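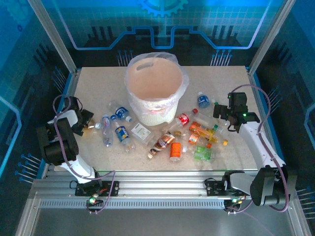 안녕하세요, 프로미어(Promier)입니다! 저는 이곳에서 글도 쓰고 페트병도 줍는 카이원 차오(Kai-wen Tsao)예요. 회사 소개를 써 달라는 말을 듣고 거창하게 시작해 볼까 하다가, 그냥 저희가 매일 하는 얘기를 하기로 했어요. 바로 빈 병 얘기입니다.

## 저희는 뭘 하는 곳이냐면요

사무실이나 학교, 행사장의 분리배출을 같이 정리해 드리는 작은 회사예요. 직원은 22명이고, 사무실은 2층에 있습니다(엘리베이터는 없어요, 죄송합니다!). 첫 고객은 인드컴(Indcombe)이라는 공유 오피스였는데, 탕비실마다 음료수병이 산더미였어요. 뚜껑은 뚜껑대로 굴러다니고, 병은 병대로 누워 있고, 정작 쓰레기통은 텅 비어 있고... 익숙한 풍경이죠?

그때 저희가 한 일은 의외로 단순했어요. 통을 사람들이 병을 내려놓는 자리 바로 옆으로 옮기고, 봉투를 통 테두리 밖으로 넉넉하게 접어 씌웠어요. 봉투가 안으로 쏙 말려 들어가면 다들 은근히 손대기 싫어하더라고요. 지금도 새 현장에 가면 저는 봉투 테두리부터 봅니다. 직업병이에요.

## 소식지도 만들어요

정리하면서 배운 것들을 모아 「플리수바인(Flisuvine)」이라는 작은 소식지를 냅니다. 처음엔 사내용이었는데 이제는 200부를 찍어서 고객분들께도 보내 드려요. 최근 호 한 꼭지를 그대로 옮겨 둘게요. 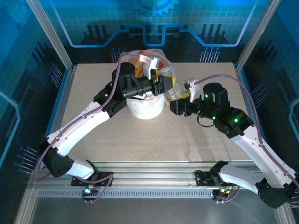
**플리수바인 제22호**

**책상 위 치우기, 어디서부터 할까요?**

저는 무조건 통부터 꺼내 놓고 시작합니다. 하얀 원통형 통 하나면 충분해요. 손이 양쪽에서 다 닿게 가운데 안쪽에 두면 왼손잡이 동료와도 싸울 일이 없고요! 자잘한 물건은 투명한 비닐봉지에 한꺼번에 담아 뒤로 밀어 두세요. 속이 비치니까 나중에 "그거 어디 갔지?" 할 때 봉지를 다 쏟지 않아도 됩니다. 상자든 컵이든 종류는 그다음에 나눠도 늦지 않아요.

## 병에는 진심입니다

너톨(Nuttall)은 저희가 여는 분리배출 교실 이름이에요. 한 번 열면 2시간쯤은 훌쩍 가는데, 대부분을 병 얘기로 채웁니다. 몸통이 각진 병, 둥근 병, 라벨이 목에만 둘린 병까지 하나하나 만져 보거든요. 지난 12월까지 320분이 다녀가셨고, 제일 인기 있는 순서는 역시 라벨 떼기예요(손톱 짧은 분들은 고생 좀 하십니다).

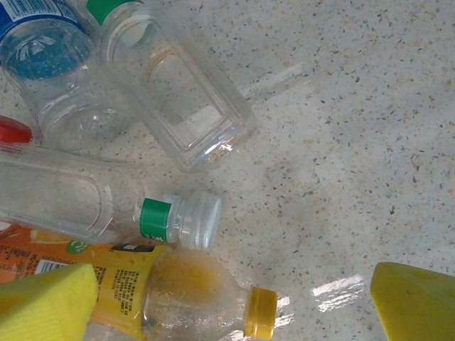
뚜껑도 빼놓을 수 없죠. 초록색, 빨간색, 투명한 것까지 섞어 놓으면 꽤 예뻐서 수업이 끝나고 챙겨 가는 분도 계세요. 저도 서랍에 한 움큼 있습니다. 병은 눕혀 놓고 시작하는 게 저희 방식이에요. 세워 두면 꼭 한 명이 팔꿈치로 치고, 그러면 전부 도미노가 되니까요.

교실 신청이나 현장 방문 문의는 문의 게시판에 편하게 남겨 주세요. 빈 병 사진만 덜렁 올리셔도 괜찮아요, 제가 읽고 답장 드릴게요!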